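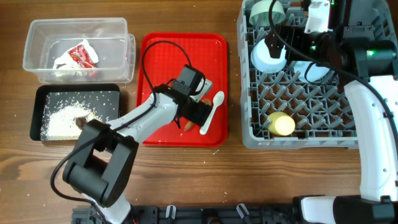 Chapter 2. A Place for the Small Stuff

I have been teaching people how to set up a work surface for a good long while now, and I still think the best place to begin is with trays. Plain, low, boring trays! Before we talk about shelves or drawers or labels (we'll get to labels in Chapter 4, I promise), I want you to think about what happens to small things on a bare table. They roll, they scatter, they get under your wrist. On the brown wooden tabletop in the photograph, the small off-white granules are sitting in a black tray with raised sides, and that raised edge is doing a job the wood can't do. The pile is thick in one corner and thins out to loose grains on the other side, and that's fine with me. A tray doesn't ask you to be neat inside it. Next door there's a red tray with a white plastic spoon lying across it, and a clear container with a crumpled wrapper inside. So we have a spot for the loose stuff, a spot for the spoon and a spot for a wrapper, and that is pretty much this whole chapter in one tabletop.

I learned this the slow way. My first teaching kitchen was one long counter in the back of the Skalmont building, with 20 students and a single drawer that stuck. Everybody put everything down wherever their hand happened to be. I'd ask for a spoon and six people would start patting the counter like they'd lost their glasses. One November I finally went out and bought a stack of cheap trays, handed them around without much of a speech, and the patting stopped within the hour. I've been a little obsessed ever since.

What you'll do in this chapter

We'll start with the idea of a zone, then match containers to what goes in them, and then you'll lay out your own table and work at it for a short session. You'll want a notebook. You'll also want a damp cloth, because you're going to find crumbs, and I'd like you to look at where they landed before you wipe them up.

2.1 What I mean by a zone

A zone is just a part of the table where one kind of thing lives while you work. It doesn't need tape or a sign. If you can put something back without looking, you've got a zone. If you have to stop and hunt for a clear spot, you don't have one yet.

Most beginners make too many. They read a chapter like this one, get excited (I love this about beginners) and divide a small table into nine little kingdoms, and then there's nowhere left to put a cup of coffee. My old teaching partner, Brian Muriithi, used to walk by and quietly take away every tray a student hadn't touched since the session began. It made people furious, and they almost never asked for the trays back.

Try to begin with three zones: what you're using, what you've finished with, and trash. Add a fourth only when something keeps ending up on the bare table. That something is telling you it needs a home.

2.2 Low sides, high sides

Containers come in every height you can think of, and the height matters more than the size. Low sides let your hand come in from any direction, so they're lovely for things you pick up over and over, like spoons, brushes or scissors. High sides hold more and hide more. I like them for anything I'm done with, wrappers especially, which have a way of springing back open and hopping out of a shallow dish.

Clear walls are worth a word too. If you can see through the side of a container, you'll know when it's getting full without leaning over it. I use clear ones for scraps and solid colors for tools. A bright color is easy to find when you're looking at something else, and a dark one makes pale grains and powders stand out so you can tell how much is left. Rice in a white bowl just about disappears on me.

You don't need to spend much. The Hisetti trays we use in class are the plain school kind, and they've been dropped more times than I can tell you. I've also got two Paleck boxes at home that started out holding salad. Baking sheets work. So do the lids of shoe boxes, as long as what's in them is dry.

2.3 Spills and strays

Even with good trays, little bits get loose. You'll find specks out on the open wood, usually in the stretch between two containers where your hand goes back and forth. Please don't treat this as a failure! I treat it as a map. If the crumbs make a trail from one tray to another, move those two trays closer together and see if the trail gets shorter.

Wood grain is sneaky about this, by the way. A streaky or knotty table can hide an awful lot, so run your palm lightly over it before you decide it's clean. Pale crumbs show up on dark wood, dark crumbs don't, and sesame seeds will turn up wherever they please.

Before you go on

Pick a table you really use. Set out three containers, whatever you've got, and spend 28 minutes on an ordinary job, such as sorting dry beans, fixing a necklace or packing lunches. Leave everything exactly where it ends up and draw a quick sketch of it in your notebook. Mark any item that's sitting outside a container. Bring the sketch with you to section 2.4, where we'll start moving things around, and keep the cloth handy.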